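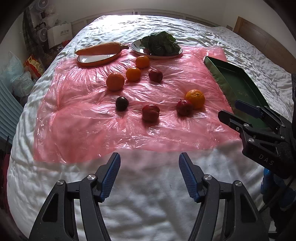 Fruit on pink plastic, bedroom surface.

Home Datasets Browse About
Search datasets Go
June 14, 2020 – Kathleen Moriarty

# Wesik produce-on-bedding set

422 photos of fruit and vegetables laid out on beds. Mostly apples and oranges, with the odd plum. Vegetables are on plates in the ones I checked.

## Labels

Ekkachai Luangrath named the items. I went through 100 of his labels and I'm not convinced by "plum" – a dark apple in bad light gets called one too often. "Leafy greens" covers anything green with leaves. Don't use it to tell spinach from chard.

## Known problems

- White satin-like sheets wrinkle and throw glare. Color values near them are doubtful.
- Plastic sheeting tints whatever sits on it.
- Fruit size is judged by eye. I would ignore that column.

## Use

Fine for sorting tests. I doubt it says much about real kitchens, whatever the old Boonyarit notes claim.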